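Sorting and Storage of Small Hardware in a Shared Student Workshop

Project report, second-year module in Workplace Organisation
Antonina Derkach and Liette Thibodeau
Submitted March 8, 2024

1. Background

The shared workshop at Pralulthorpe serves four courses and is open to students on weekdays and on alternate Saturdays. Small hardware (screws, washers, nuts, spacers, cable clips) is bought in bulk and kept in a wall of drawers next to the sink. The drawers were labelled when the workshop opened and have been relabelled in part at least twice. Several labels now refer to sizes that are no longer bought.

Staff reported two problems. Students take a long time to find the part they need, and parts are returned to the wrong drawer. The second problem makes the first one worse. Staff asked for a proposal that could be put in place without buying new furniture.

2. Aim and scope

The aim was to measure how much of the stock was in the wrong place, to compare three ways of grouping it, and to recommend one. Power tools, sheet material and consumables such as glue were left out. Electrical parts were also left out, as they are kept in a locked cupboard and issued by hand.

3. Stock count

The full count was made in October. Every drawer was emptied, its contents sorted by type and size, and the total entered in a spreadsheet. The drawers held 3,121 items. Of these, 2,624 were in a drawer whose label matched the item. The remaining 497 were misplaced, a rate of 15.9 per cent.

Misplaced items were not spread evenly. Washers made up more than half of them. The M4 and M5 washers are close in diameter and the two drawers are side by side, with labels in the same colour. Wood screws were mostly in the correct drawer, although the drawer marked "40 mm" also contained a quantity of 35 mm screws from a different supplier, Tzavaras, whose packets are marked on the lid only.

4. Grouping methods compared

Method A groups by type, then by size. This is the present arrangement. Method B groups by size, then by type, so that an M4 bolt, nut and washer are in neighbouring compartments. Method C groups by task, for example "hinge fitting" or "shelf bracket", with a mixed set of parts for each.

Each method was set up on a table using divided trays, so that the drawers could stay in use. Students were given a written list of parts and asked to collect them and later put them back. Times were entered directly into the spreadsheet. 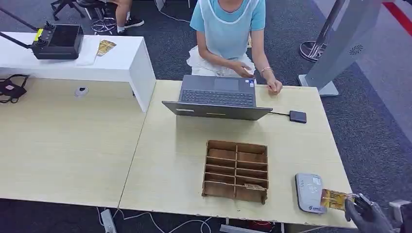 Figure 1. Compartment tray and laptop on the work table.

The trays were refilled to the same starting condition between runs. A reserve of 2,000 items was held in sealed tubs for this purpose. Lists were drawn up so that each contained six part types and no list repeated a size.

5. Results

Method B gave the shortest collection times for lists made up mainly of metric fixings. Method A was slightly quicker for wood screws, where students looked for a length and had no need of a matching nut or washer. Method C was quick when the list matched a task exactly and slow in every other case. It also gave the highest number of return errors, as the same part belonged in more than one compartment.

Return errors under Method B were nearly all between nuts of the same thread but different height. A thin nut and a standard nut are easily confused when seen from above.

6. Labels

Two label types were tried: printed text on Geveo card, and a sample of the part fixed to the front of the compartment with Gultadeck tape. The taped samples were preferred by most students but came off in handling, especially the heavier bolts. An outline drawing at full size, printed next to the text, gave similar return accuracy and stayed in place.

7. Recommendations

Metric fixings should be regrouped by Method B. Wood screws should stay as they are, with the 35 mm stock moved to its own drawer. Thin nuts should be kept one row below standard nuts. Labels should carry the size, the name and a full-size outline.

8. Limitations

All students tested were already familiar with the workshop. The count was made once and does not show how quickly misplaced stock builds up. A second count at the end of the summer term, using the same spreadsheet, would give a figure for this. The blank count sheets are in Appendix B.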